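3 min read

Our trip out to the open day at Markalwood

Well, we finally made it! After being snowed out in March, 11 of us piled into the vans and drove over to Markalwood to see what the folks at Plitero have been up to with their robot arms, and I have to say it was one of the nicest afternoons the club has had in a long while (the coffee was good too, and there were those little almond cookies).

Rawan Fakhoury met us at the door and walked us through to the demonstration room, where she had the simulator up on a big screen. The program is called Noh, and the people there try out a job in it before they let the real arm anywhere near a part. Rawan told us a new task might get run 400 times this way, often overnight while everybody is home in bed. 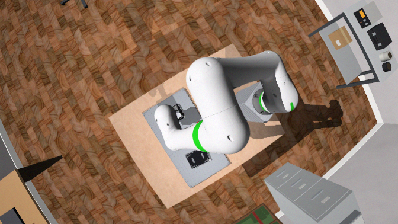
Rawan spent most of her talk on picking up small parts, a much fussier business than I ever imagined, and she was very patient with those of us who kept interrupting. The arm has to come in over the piece at the right angle, and the piece won't always be lying square to anything. She had us look at the little black part on the blue-gray mat, below the big green band on the arm, and asked how we would go about grabbing it. You should have heard the suggestions! Even the shadows are worked out by the computer, right down to the long one stretching over the parquet, and several of us wanted to talk about that floor more than the robot.

Later we split into groups and each had a turn at Ement, their practice station, where you set up a move yourself with a mouse. I needed five tries and a good deal of coaching.

Plitero is holding another open day on Wed 8 April, and there are three seats left in the second van. Call the front desk if you'd like one, and bring a sweater, as the room is kept pretty cool.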